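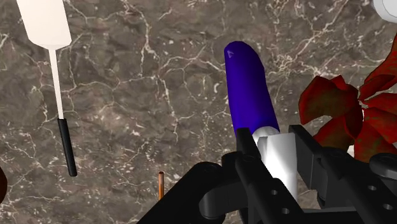

Chez Brekis, on vend du décor. Des tables, des plantes, des flacons, le tout virtuel, livré en abonnement aux ateliers qui veulent entraîner une pince sans rien casser. La responsable du produit reçoit à Stollport, dans un bureau où le seul objet réel est une cafetière en panne.

« Nos clients arrivent avec un bras à deux doigts et beaucoup d'optimisme », dit-elle. Le catalogue Grallau leur propose 500 objets et quatre plans de travail, dont un marbre sombre, très veiné, qu'elle défend avec une tendresse suspecte. « Un fond gris uni, tout le monde s'en sort. Mettez du marbre, on voit vite qui a travaillé. »

Et le tube violet à base blanche, tenu presque droit entre les doigts noirs ? Feutre, bâton de colle ? Elle hausse les épaules. « La pince s'en moque. Elle veut savoir où serrer. » La plante rouge, elle, a ses partisans — « surtout au service commercial ».

Reste le prix. La licence court sur deux ans, l'assistance est facturée à part, et l'export vers Kushwaha, le logiciel de pilotage maison, attendra octobre. « Il fonctionne, précise-t-elle. Sur mon poste. »

On demande si une prise réussie à l'écran l'est aussi à l'atelier. Elle regarde la cafetière. « Ça dépend de l'atelier. Nous fournissons les réglages de frottement, le client fournit la patience. »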